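3.2 空の容器をどう数えるか

さて、ここからが個人的にはいちばん書きたかったところです。前節では、倉庫の棚に並んだ容器を「使用中」と「待機中」に分けましたが、この分け方、やってみるとけっこう怪しいんですよね。中身が入っていれば使用中、入っていなければ待機中。最初の調査票はそれだけで作ってありました。ところが現場の人に聞くと、空の容器にもいろいろあるんです。洗う前の空、洗ったあとの空、まだ誰にも割り当てられていない空。私はこの話を聞いた晩に調査票を作り直しました(共著者のBittencourtには、もっと早く聞きに行けばよかったのに、と言われました。ごもっともです)。

調査先は、園芸用品と日用品の小分け発送をしている倉庫、Tekettiです。登録されている容器は96個で、そのうち24個が黄色の大型プラスチック容器でした。残りは灰色と青の中型・小型で、こちらは棚にそのまま差し込んで使います。黄色の大型だけは床置きで、返品と詰め替え待ちの品をまとめて放り込む役目です。倉庫の人たちはこれを「Stumby」と呼んでいて、由来を聞いても人によって答えが違うので、本稿ではその詮索はあきらめました。でも呼び名自体は便利なので、以下でもStumbyと書きます。

観察のやり方は単純です。朝の始業前、昼休み、夕方の締め作業後の3回、Stumbyの中をのぞいて状態を記録する。それだけ!ただし、のぞく角度は真上からとそろえました。斜めから見ると、手前の壁の陰に小さな品が隠れてしまうんです。種袋のような薄いものは特に見落としやすくて、予備調査では私もSampaioも何度かやらかしています。縁の内側、床の隅、それから壁のきわ。この順番に目を動かすと決めてからは、二人の記録がだいぶそろうようになりました。
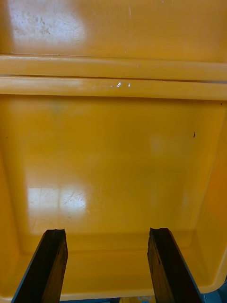 図4 「空」と判定した黄色の大型容器。床面に品物はなく、奥の面の左上寄りに光の反射と、うっすらした灰色の汚れ状の跡が見える。

図4のような容器が、本稿でいう「空」の基準です。床に何もなく、壁に立てかけたものもない。ここまでは誰が見ても迷いません。面倒なのは表面のほうです。つやのあるプラスチックなので光を強く返しますし、その白っぽい反射の中に灰色のしみのようなものが見えたりします。ほこりなのか、擦り傷なのか、何かが乾いて残ったものなのか、見た目だけで決めるのは無理でした。縁の部分には小さな白い点も散っていて、これも光の粒なのか欠けなのか、私には言い切れません。最初のころはこういう跡を見るたびに「要清掃」と書いていたのですが、倉庫の人からすると、それでは使える容器がなくなってしまうそうです。たしかに、毎日使う道具がぴかぴかのままのはずがないですよね。

そこで表面の状態は、空かどうかの判定から切り離すことにしました。記録欄を2つに分けて、片方には中身の有無だけを書き、もう片方には気になった跡の場所を自由に書く。跡の原因はその場では書きません。指でこすってみたい誘惑はかなりありましたが、容器には触れないというのが調査の約束でしたので、そこは我慢しました。

もうひとつ、判定に迷ったのがラベルの扱いです。Tekettiでは管理用の紙札をStumbyの中に入れておくことがあり、品物がなくて紙札だけ残っている場合をどちらに数えるかで、Sampaioと少しもめました。彼は「札も中身だ」と言い、私は「札は札でしょう」と言う。結局、倉庫の在庫表での扱いに合わせて、紙札だけの容器は「割り当て済みの空」として別に立てています。この区分の集計は次節の表に載せました。10月の繁忙期に入ってからの記録も同じ区分で取っているので、時期ごとの比較はそちらを見てください。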